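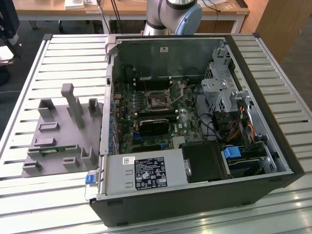
The Loder Computer Reuse Service accepts desktop computers from schools, libraries, charities and small offices within the district. Each computer is inspected before a decision is made on whether it will be repaired, used for parts or sent for recycling. A tower is laid on its side with the side panel removed, and the retention lever of the processor socket is raised when the processor is to be taken out or put in. The answers on this page apply to desktop computers only. Laptops, printers and monitors are covered by a separate set of terms, available from the front desk.

Donating a computer

Which computers can you accept?

We accept complete desktop towers in any working condition, provided that the case has not been crushed or exposed to flooding. The power supply and motherboard should be present. A missing hard drive is not a difficulty, and many organisations prefer to remove their own drives before delivery.

Do I need an appointment?

Deliveries of 2 computers or fewer may be brought to the front desk during opening hours. Larger deliveries must be booked through Petent, our online booking system. Please state the number of towers and whether a trolley will be needed.

Should I include cables and accessories?

Please include the mains lead. Keyboards and mice are accepted if clean. We do not require manuals, packaging or software discs.

What happens to the information on my computer?

Any drive that arrives with a computer is taken out and recorded on the day of receipt. It is then erased in the Skundent room, which is locked and open only to authorised staff. A drive that cannot be erased is shredded, and a certificate is available on request. Donors remain responsible for keeping copies of anything they need – we cannot recover files once a computer has been handed over.

Inspection and repair

How is a computer inspected?

The computer is disconnected from the mains and opened on a metal bench. Dust is removed, the cables are checked for damage and the capacitors are examined for swelling or leakage. Memory and expansion cards are reseated where necessary.

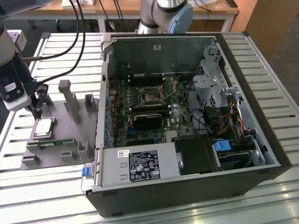
The results are entered on an inspection sheet, which stays with the computer until it leaves the building. Where a fault is found, the sheet records the part concerned and the action proposed. Repairs costing more than 65 pounds in parts are referred to the workshop manager, Baoshan Gu, for approval.

Why is the processor sometimes removed?

A processor may be removed so that the socket can be examined, so that old thermal paste can be cleaned away, or so that the processor can be used in another computer. Some donated towers have a sound processor and a failed motherboard, and others have the opposite fault. Exchanging parts between them allows one complete computer to be returned to use.

Will you fit a faster processor in my own computer?

We can do so if the motherboard supports it. The type of socket alone does not settle the matter, and the manufacturer's list of supported processors must be consulted. Please bring the full model number of the computer. Cooling and power requirements will also be checked before any work is agreed.
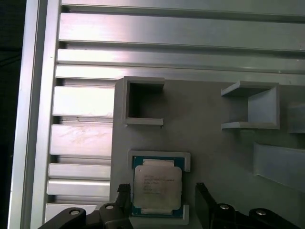
Processors are held separately from the computers while work is in progress. They should be handled by the edges and must not be placed contacts down on bare metal. A shaped cradle with raised corner lips, in which the processor rests with its silver heat spreader uppermost, keeps it level and leaves the top open to view. The small lettering on the heat spreader identifies the model and should be copied on to the inspection sheet before fresh thermal paste is applied. It can be difficult to read in poor light, and staff are asked to use the bench magnifier.

May I be present while my computer is opened?

Owners of computers brought in for paid repair may attend by arrangement. Visitors are asked to remain seated on the public side of the bench and not to touch exposed parts.

Receiving a computer

Who may apply?

Applications are open to households referred by a school, a housing officer or an advice centre, and to registered charities. The service had placed 1,676 computers by 31 December 2018. The waiting list is usually longest in September, when the school year begins, and early application is recommended.

What is supplied?

Each recipient is given a tested tower, a keyboard, a mouse and a mains lead. A drive of at least 500 gigabytes is fitted. Monitors are supplied when available – please indicate on the form if you already have one.

Is there a guarantee?

Faults reported within six months will be repaired without charge, or the computer will be exchanged. Damage caused by liquids, or by parts fitted elsewhere, is excluded.

Whom should I contact?

Questions about donations and collections should be addressed to Evaristo Fontana at the front desk. Questions about repairs should be sent to the workshop, quoting the number written on the inspection sheet. Written enquiries are answered within five working days.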